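4. The floor in front of the machine

4.1 Why we looked at the floor

Most writing on home laundry starts when the door closes. There are good studies of water use, of spin speed, of how warm people set the dial, and we have leaned on many of them in Section 2. Far fewer studies look at the small patch of floor in front of the machine, where clothes arrive, wait, get sorted or fail to get sorted, and leave again. We came to this patch almost by accident. In the Natport pilot we had asked households to keep a laundry diary, and the entries kept drifting away from the wash itself and toward the basket: where it stood, who had moved it, what had been left in it overnight. By the end of March we had rewritten the diary sheet to give the basket its own column, and the material we got back was so much richer that this section grew out of it.

The main study took in 31 households in Natport and Nandby, all with a front-loading washer. Together they returned 3464 diary entries, each one covering a single handling of laundry at the machine (a load going in, a load coming out, or a basket being put down or picked up). We coded every entry by hand. It was slow work and we would happily do it again.

4.2 Where the basket stands

Front-loading machines ask for a low basket. The door opening sits well below the waist, so anyone loading from a basket held on the hip has to bend, twist and reach at once. Putting the basket on the floor takes the weight away and leaves both hands free. In the diaries the most common resting place by a wide margin was directly in front of the machine, and people chose it even when there was a counter or a stool close by. One Nandby household had built a fold-down shelf for the basket and reported using it for cereal boxes.

The arrangement in Figure 3 is typical of the fitted rooms in our sample. The washer is set into a run of cabinets, and the open floor in front of it becomes the only place where a basket can stand and still be within reach of the door.
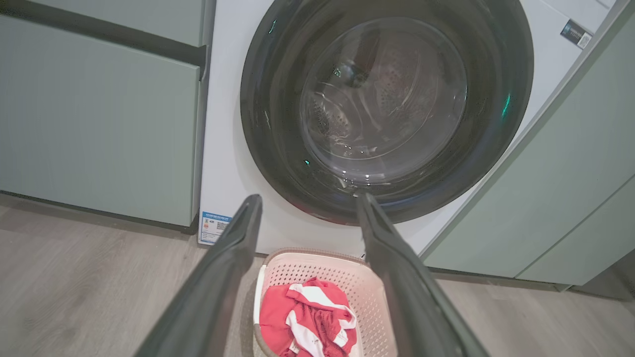
Figure 3. Laundry basket on the floor in front of a built-in front-loading washer, with a red and white striped garment inside. Pale green cabinets with flat fronts surround the machine.

Two features of Figure 3 came up again and again in the diaries. The first is how close the basket stands to the machine. A basket this near makes for a wonderfully short trip from rim to drum, but it also sits in the path of the door. We named this the swing conflict. People dealt with it in different ways. Some put the basket down, noticed, and nudged it back with a foot. Some opened the door first and then slid the basket in under it, which works well where the basket is lower than the door's bottom edge. A few always parked the basket on the side away from the hinge, and these were often the people who did the most loads per week.

The second feature is the half-used basket. In Figure 3 the garment is bunched to one side and takes up the left half. Diary keepers described many baskets like this, and we were delighted by how much meaning they put into them. One side might be for things that could go in now and the other for things that had to wait for more of the same color. In one home the left was for a parent and the right for a teenager. For others there was no system at all, and the clothes simply stayed where they fell. A single basket can look the same under all of these habits, so we did not try to code the meaning of a pile from how it lay. We relied only on what people wrote.

4.3 Strong color and stripes

Red clothes with white in them deserve a paragraph of their own. They were by far the most discussed type of garment in the diaries – more than wool, more than sportswear, more than bedding. The worry is easy to understand. A red item is expected to bleed, so people keep it away from whites, but an item that is both red and white carries the risk within itself. Diary keepers sorted these pieces with real care and did not agree with one another. Some washed them with darks, some with other reds, and several held them back for a small load of their own. The last choice has a cost in water and power, which we take up in Section 5.

What interested us here was the effect on the basket. A garment without an obvious load to join tends to stay behind when the rest goes in. We called these pieces leftovers, and we found that a leftover changes how the basket gets used next. Clothes dropped on top of it are likely to be treated as part of the same load, whether or not they belong there. In homes with one basket this happened often. In homes with two or more, the leftover usually had a basket to itself, and the sorting held up much better.

4.4 The basket itself

We had not planned to study baskets as objects, but the diary keepers insisted, and they were right to! Nearly every household had a view on the holes in the sides. Plastic baskets with many small openings were praised for letting damp towels breathe and for being light to carry up stairs. They were also faulted for catching buttons and drawstrings, and one keeper found that a sock toe poked through the side would hold on surprisingly hard. Solid tubs were preferred by those who carried wet loads outdoors to dry, as they kept drips off the floor on the way.

Color mattered too, in a way we had not expected. Where a home had several baskets, the color often stood for the contents or the owner, and these codes were learned quickly by everyone, small children included. Following the usage in Ackermann's housekeeping survey, we call this basket coding. It was seldom planned. A household bought what the store had, and the meaning came later.

4.5 Fitted rooms and freestanding machines

Eight of the households had a washer built into cabinets, and the rest had a freestanding machine with at least one open side. The difference shows up clearly in the entries. A freestanding washer tends to gather things around it: a basket wedged beside it, a bag hanging from a hook, a box of powder on top. In a fitted room those places are gone. Detergent moves behind a cabinet door, the top of the machine disappears under a counter, and everything still in use ends up on the floor in front. The rooms look calmer, and their owners told us how much they liked that, but the work is squeezed into a smaller space.

Billard's planning guide asks for 900 mm of clear floor in front of a front loader. That leaves good room for a person to crouch with the door open. With a basket on the floor as well, the person has to kneel behind it or to one side, and many of our diary keepers described doing just that. We think the basket should be counted as part of the working space from the start. A pull-out shelf at door height would help, and so would a tall cabinet next to the washer with its lowest section left open, deep enough to take a basket between loads.

We return to both ideas in Section 6, where households in Nandby tried them out for themselves.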